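Section 4. Getting the Graster handheld grippers ready
Revised 06/12/2021

Welcome back! If you have finished Section 3, your Istus base station is already talking to both grippers, and what remains is the pleasant part — cleaning them up, checking the markers and making sure the jaws close the way they should. Please don't rush it, even if you did the same thing yesterday.

1. Switch both grippers off and wipe the marker cubes with a dry, soft cloth.
2. Look at every face of each cube under good light. A scratched or peeling pattern should be replaced before you go on (order part Trarnel 37).
3. Pick up one gripper in each hand, then squeeze and release each trigger slowly. The jaws should open all the way without sticking.
4. Close the left jaws on something small and light, and leave the right jaws open. Hold both out in front of you with the cubes facing up.

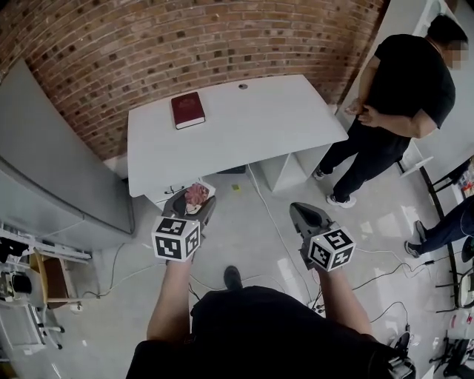

How often should the jaw pads be changed?
Every 2000 closings, or sooner if the pads look shiny or start to let things slip. The counter is on the Service page of the Sin software, and it goes back to zero when you press and hold Reset.

5. Start the tracking check in Sin and move both hands gently from side to side for 33 seconds. Both cubes should stay green on the screen the whole time.
6. If one turns red, stop, wipe that cube again and repeat step 5.

Note: Glossy floors and bright ceiling lights can confuse the tracking now and then. Turning a lamp away is often all it takes.

Caution: Keep cables clear of your feet before you start walking with the grippers, and never squeeze the jaws on anything heavier than 300 grams.

When both cubes stay green, save the check under today's date and move along to Section 5.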